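Fleneo Classroom Robotics
Home > Simulation > Team Licenses > Drotex Two-Arm Household Simulator

Drotex Two-Arm Household Simulator, Club and Classroom License

Item type: software, download
License term: 12 months from activation
Seats: 8
Hardware required: none beyond the student computers
Suitable for: high school and first-year college teams

Overview

Drotex is a simulator for teams that write control code for a two-arm mobile robot working in furnished rooms. Students load a room, place the robot, and run their own program against it. The physics engine handles contact between the grippers and the objects, and the program receives the same kinds of data it would get from a real machine: joint positions, gripper opening, base position, and the view from the head.

The license is sold to schools, clubs, and competition teams. It covers the simulator, the room library, the task editor, and the scoring tool used in the Ornus student challenge. Teams that do not plan to enter the challenge get the same package and can ignore the scoring tool.

No physical robot is supplied with this item. Teams looking for a bench arm should see the Salazar Starter Arm, listed separately. Programs written for Drotex can be moved to the Salazar arm with changes to the joint map, but only one arm's worth of motion will carry over.

What is included

Simulator application for Windows and Linux
Room library with kitchens, living areas, hallways, and connected rooms
175 household objects with collision shapes and mass values
Task editor
Scoring tool with replay viewer
Python interface and reference manual
Instructor guide with 12 lesson plans
Email support for the license term

Rooms and objects

Each room is built at full scale. Counters, cabinets, doors, and windows have collision geometry, so an arm that swings too wide will hit something and the run log will show it. Walls and floors can be recolored in the editor. Doors can be set open or closed before a run starts, but they cannot be opened by the robot in the current release.

Objects were chosen to give trouble in different ways. Bowls can be stood upright or laid on their sides. Small bottles tip easily when approached from above with the gripper too far closed. Thin utensils lie nearly flat against the surface and are the usual reason a first attempt at a clearing task fails. Boxy objects are easy to detect and awkward to hold, because many of them are wider than the gripper opening and need both arms.

Some rooms also contain human figures. They are treated as obstacles with a safety margin around them. If any part of the robot enters the margin, the scoring tool records a stop event. The margin can be adjusted in the task file, though Ornus teams must leave it at the default value. 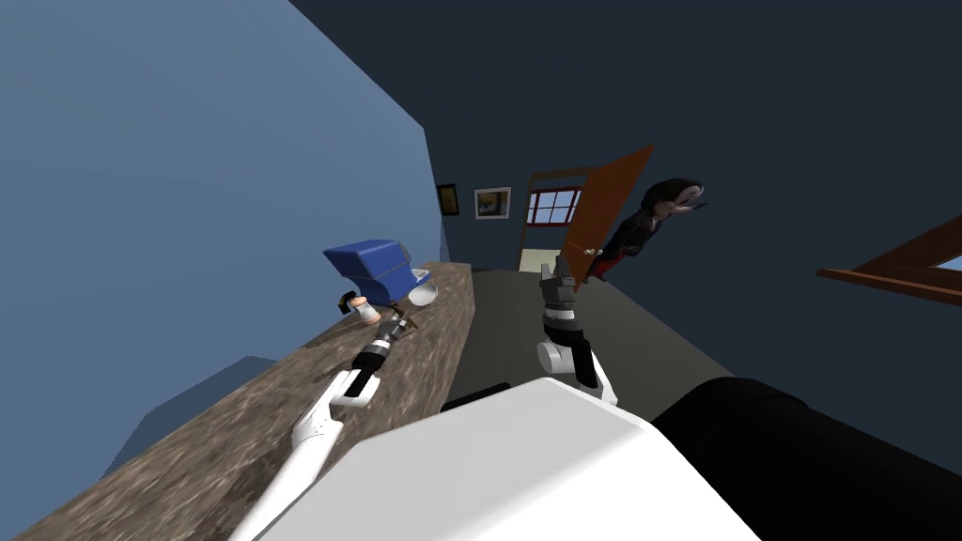

Head view is the default camera for student programs, and it moves with the head joints. Pan, tilt, and roll are all reported in the state data. A program that assumes a level horizon will return bad grasp positions as soon as the head rolls, and the error gets larger with distance from the robot. The instructor guide handles this in lesson four, where students convert points from the camera to the base using the reported head angles. We recommend doing that lesson before any pick-and-place work. Several teams have skipped it and then spent most of a meeting adjusting gripper offsets by hand.

An external camera is available for debugging. It can be placed anywhere in the room and left fixed. It is disabled during scored runs.

Arms and grippers

The two arms are controlled separately or as a pair. In separate mode the student program sends joint targets or hand positions to one arm at a time. In paired mode the program sends a target for a held object, and the simulator works out both arms. Paired mode is slower to run and will refuse a target it cannot reach. The refusal is returned as an error code, listed in the manual under Motion Errors.

Grippers report opening width and contact. They do not report force in the standard license. Students who need to know whether an object is held should compare the commanded width with the reported width after closing. A gripper that has closed all the way has missed.

Self-collision checking is on by default — an arm will stop before it touches the torso or the other arm. It can be turned off for faster testing, but a run made with it off will not be accepted by the scoring tool.

Task editor

Tasks are written as plain text files. A task file names the room, the starting position of the robot, the objects and where they rest, the goal for each object, and the time limit. The editor shows the room from overhead and lets students drag objects into place, then writes the file.

Object positions can be fixed or random. Random placement takes a seed value, so a failed run can be repeated with the same layout. Write the seed in the team notebook. The run log stores it as well, but logs are overwritten after the folder limit is reached unless the limit is changed in settings.

A task that places two objects in the same space will load, and the objects will push apart in the first moments of the run. Check the layout with the Preview button before handing it to students.

Use in a club setting

The package was tested over one school year with a robotics club led by Ramil Samonte, who teaches shop and computer science. His group split into pairs, with one student on arm motion and the other on object detection, and the pairs changed roles at each new task. The suggested schedule in the instructor guide follows his plan. It starts with moving a single arm to a fixed point and ends with clearing a counter under a time limit.

Two changes came out of that test. The replay viewer now steps one frame at a time in both directions, and the run log now names the object involved in a collision. Earlier versions gave only an object number.

Marites Macapagal wrote the lesson plans and answers curriculum questions from instructors. Her notes on grading are at the back of the guide. She grades the log and the written explanation together, and gives partial credit for a failed run if the student can point to the line in the log where it went wrong.

Ornus student challenge

The license includes the practice tasks for the current Ornus season. Registration is handled by the organizers and is not part of this purchase. Practice tasks are released in October and appear in the task folder after the next update. Teams may have up to eight members, and every member may be given a seat.

Scored runs use random placement with seeds that are not published ahead of time. A program that depends on an object being in one exact spot will score poorly.

System requirements

Operating system: Windows 11 or current Ubuntu LTS
Memory: 8 GB minimum
Processor: 4 cores minimum
Graphics: dedicated card recommended; integrated graphics will run at reduced detail
Network: needed for activation and updates only

Reduced detail affects the look of surfaces and shadows. It does not change the physics or the collision shapes. It can change the results of color-based detection, so a team should test on the same setting it plans to use for scoring. Glossy objects show the largest difference between settings.

Known limits in the current release

Liquids are not simulated. Bottles are solid objects.
Cloth objects are not supported.
Cabinet doors and drawers do not open.
Human figures follow preset paths and do not react to the robot.
The base may drift slightly during long paired moves. Read the base position again before the next grasp.

Ordering and activation

Schools may order by card or purchase order. The activation code is sent to the email address on the order, and the license term begins when the code is first used. Seats can be moved between computers from the instructor panel. Unused seats cannot be refunded one at a time.

Renewals keep all task files and logs. If a license lapses, the simulator will open saved replays but will not start new runs.

Related items

Salazar Starter Arm
Drotex Additional Seats, pack of 4
Drotex Gripper Force Add-On
Drotex Instructor Guide, printed and bound

Page updated 11/08/2024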